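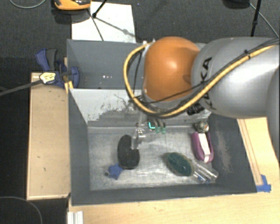 Home | News | Repairs | Back issues | Contact

Odds and ends: sorting the small things before the new year
December 7, 2020
By Mhairi MacAulay

The small items bin is the part of the Vonasbridge swap shelf that gets used most and tidied least. Furniture and large kitchen things go quickly and are easy to list. The small things tend to sink to the bottom, and people stop looking. Eyerusalem Bogale and I spent two evenings on it last month, and this is a note on what we are keeping, what we are not, and how to hand things in from now on.

Brushes first, as we get more of these than anything else. Hairbrushes are welcome if the bristles are all there and the handle is sound. Please take the hair out and wash them before you bring them. The way we do it is a bowl of warm water with a drop of washing-up liquid, bristles down, for a few minutes. Then rinse and leave to dry on a towel with the bristles facing the floor. Don't soak a brush with a cushioned pad, as water gets in behind the pad and stays there. Brushes with clear handles should be dried with a soft cloth, or they come up with water marks. Wooden ones only need a wipe.

Toothbrushes and make-up brushes can't be taken, even if they look new, unless they are still sealed in the packet. We had several loose ones this time and they went in the bin.

Toys and shapes. Single pieces from shape sorters, stacking sets and so on are worth handing in, because someone at the other end of the village is usually short of exactly that one. Eyerusalem has started a separate tub for them at Lau, by the window, and you can look through it whenever the shop is open. If you have most of a set, tie it up in a bag and write on a label what is missing. Soft toys go to the March sale and should be kept at home until then, as there is no dry place to store them.

Parts that belong to something else are the hardest. Knobs, lids, caps, straps and covers arrive on their own, and after a month no one can say what they came from. From now on, please put a label on any loose part with the name of the thing it fits. If you don't know, bring it anyway, but it will stay on the shelf for 14 days and then go to recycling. Anything with a battery in it must have the battery taken out first.

Cases and holders for glasses, pens and the like are fine. Check inside them before you bring them. We found a pair of reading glasses, a front door key and a folded shopping list in this lot. The glasses and the key are with me, and you can have them back if you can describe them.

A word on the bins themselves. The plain plastic ones stack and can be wiped out, and they have done better than the cardboard boxes, which went soft at the corners after the wet spell in October. Stusedik have offered us more at a fair price and we will buy a few when the new year money comes in. Please don't fill a bin above halfway. When it is full, people tip it out to see what is in it, and things get broken or roll under the shelving. A single layer on the bottom is best for the smallest items.

The list of wanted items is short this month:

Hair combs, wide toothed
Cupboard knobs in pairs
Jam jar lids that fit standard jars
A lid for a medium saucepan, glass if possible
Shoe brushes

Several people have asked whether the shelf will be open over the holidays. It will be shut from the last week of December and open again when Lau opens in January. Please don't leave bags outside the door while it is shut. Last winter they were rained on and most of it had to be thrown away.

If you would like to help with the next sort, speak to Eyerusalem at the shop. It takes an evening, there is tea, and you can have first pick of whatever turns up. Bring rubber gloves if you mind the washing.

Resance newsletter. Contact: leave a note at Lau, Vonasbridge. Items may be copied with the writer's permission. Back to top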